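How to Clear a Table That Has Turned Into a Shelf

Filed under: Small Rooms. Reading time is short, the job itself is a bit longer.

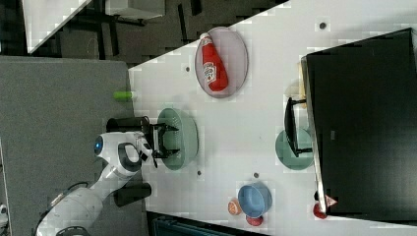 Most advice on clearing a table starts with buying something. A tray, a set of bins, a label maker. I have tried a fair amount of it and I don't think much of it. A table fills up when things get put on it for a minute and then become part of the furniture, and a tray just gives them a nicer place to sit. Look for the pairings that make no sense, like a ketchup bottle lying on its side on a plate, or a monitor whose stand has its feet on another plate. Those are your starting points. Once a plate is holding something up, you have stopped seeing it as a plate, and you will wipe around it for months.

What you need

One damp cloth, one dry cloth, and a box or a laundry basket. Skip the sprays for now. I paid for a bottle of Prellura surface cleaner in October and it did exactly what warm water and dish soap do, with more perfume.

Step 1. Lift out the heavy thing first

Every guide I've read tells you to begin with the small stuff because it feels like progress. I disagree. If there's a monitor, a lamp or a printer on the table, deal with that while you still have the patience. Unplug it, get both hands on it, and set it on the floor against a wall. Never slide it. If the feet are standing on a plate, sliding will take the plate along and you'll be picking up pieces.

Now take whatever was under it and put it straight in the box. Don't stop to wonder how it got there.

Step 2. Stack by size, not by color

Matching sets are a trap. People with two sage-green plates and one pink one want to keep the green ones together, and then the stack wobbles. Big plates go at the bottom, oval ones on top of round ones, bowls in a separate stack. Empty the bowls before you stack them. Check around them too, as small round things like to settle under a rim and will roll off the table the second you lift.

Bottles come off plates before the plates move. Stand them up. If a squeeze bottle has been on its side, open the cap over the sink the next time you use it.

Step 3. Gather the strays

By now you should be down to the little things: toy food, pen caps, rubber bands, whatever your household sheds. Sweep them into one bowl with the side of your hand. One bowl only - if you use three you'll spend the evening deciding which bowl a pen cap belongs in.

The Huerta method, which a lot of people swear by, has you sort every stray into keep, move and donate right there on the table. I gave it a fair try. It took 80 minutes and I ended with three piles on a table I was supposed to be emptying. Carry the bowl to another room and sort it there.

Step 4. Wipe, then wait

A white tabletop shows everything, including the streaks you leave behind. Go over it with the damp cloth in long strokes from the far edge toward you, then the dry cloth. Don't forget the near edge, where sleeves and forearms rest.

Leave it bare for an hour. I know that sounds like something off a meditation app, but I find it's the only way to tell which things get missed. In my case it was the lamp and a coaster.

Step 5. Put back less

The monitor goes back first, feet directly on the table. If it's too low, use a proper riser or a solid board that all of the stand fits on. A plate is slippery and usually curved, and it was never meant to carry weight at the edges.

Dishes go to the kitchen. All of them, including the pretty one.

Does it last?

Partly. There's an app called Ponder that reminds you to reset your table every night, and the comment thread under its table guide had 1,281 replies when I looked. I read 270 of them before giving up, and most were asking how to turn the reminders off. I do mine every 2 weeks, and in between I let it get a little ugly.

The one rule I've kept is the plate rule - if there's a plate on the table and no meal on it, it goes back to the kitchen on my next trip. I still forget the bowls.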